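## Batis 头显:Farkent 关卡里手柄漂移,有人复现吗

**lotte_p**

版本是 1 月的补丁,走无线串流。进 Farkent 第 4 关后,左手弓弦的锚点会慢慢往外偏,拉满时箭头指向右上。重新校准能撑一阵,读档后又出现。渲染分辨率 100%,刷新率没动过。

**Danang_M**

能复现。日志里追踪丢帧 166 次,全部集中在攀爬段。先按这个顺序排查:

1. 关掉手柄预测,重启游戏。
2. 清除边界数据,重新扫描游玩区。桌面反光明显的话,调一下灯的角度再扫。

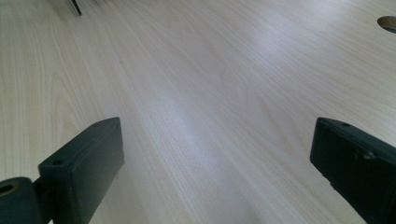 3. 把串流码率降一档,再看日志里的丢帧数。

**godinho670**

不同意第 1 条。预测关掉以后近战判定会滞后,打 Pumdale 那个头目基本格挡不到。问题在存档:锚点偏移被写进了存档,读档时又叠加一遍。

**Danang_M**

新存档我也试了,照样漂,只是幅度小。叠加说解释不了这个。

**nerys.ll**

两个原因可能同时存在。我用有线连接,新存档完全不漂,旧存档漂。建议楼主有线、无线各跑一遍,别同时改两项设置。

**lotte_p**

跑完了。有线加新存档:正常。有线加旧存档:偏,读档 2 次后更明显。无线加新存档:攀爬段轻微偏,出了攀爬段会自己回正。

**godinho670**

旧存档那组跟我说的一致。无线那组我保留意见,码率没写。

**lotte_p**

码率是默认值,没改过。降一档的结果晚上 9 点以后补,日志一起传。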